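Water Use and Yield in Two Bean Beds at the Clurthorpe School Garden

Kadri Raudsepp
Submitted 30th September

Background

Our school garden has used overhead sprinklers for as long as I have been a student here. The beds dry out quickly in summer because the soil is sandy and there is no shade after mid-morning. For my project I compared one bed watered by sprinkler with one bed watered by drip line and covered with straw mulch. I wanted to know how much water each one used and whether the beans did any better.

Method

Both beds were planted in June with the same bush bean, a variety called Nimri that we bought from Flallcombe Seeds. Each bed was 4 feet wide and had the same number of rows. I mixed the same amount of compost into both before planting. Bed A kept the old sprinkler. Bed B had a Saltora drip kit, with the straw laid over the lines once the seedlings had their first true leaves.

Each bed had its own water meter on the hose. I wrote down the readings every morning before class or, during the break, whenever I could get a ride in. I watered when the soil felt dry at the depth of my second knuckle. This is not a precise test, and a moisture probe would have been better.

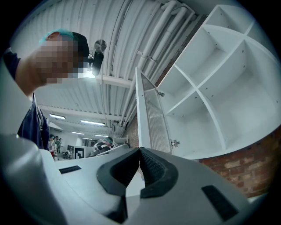 Beans were picked when the pods were as thick as a pencil. I weighed them on the kitchen scale the same day and threw out any pods that had been chewed by beetles, so those are not in the totals.

Results

Bed A used 738 gallons over the season. Bed B used 474 gallons. The difference was largest in the hottest weeks, when Bed A needed water almost every day and Bed B could go a day or two between waterings.

The harvest was close. Bed B gave slightly more beans, but one late picking from Bed A was lost when the bag was left in the shed over a weekend. I do not think the yields can be called different.

Bed A had more weeds between the rows. Bed B had more slugs, mostly under the straw near the fence.

Problems

One drip emitter clogged and the plants at that end wilted before I noticed. I cleared it with a pin. Also, mulch and drip were tested together, so I cannot say which one saved the water.

Next Year

I would like to add a third bed with mulch and a sprinkler. Both meters should also be checked against a bucket first. If the garden switches every bed to drip, we will need 1,000 feet of line, and the filter has to be cleaned each week.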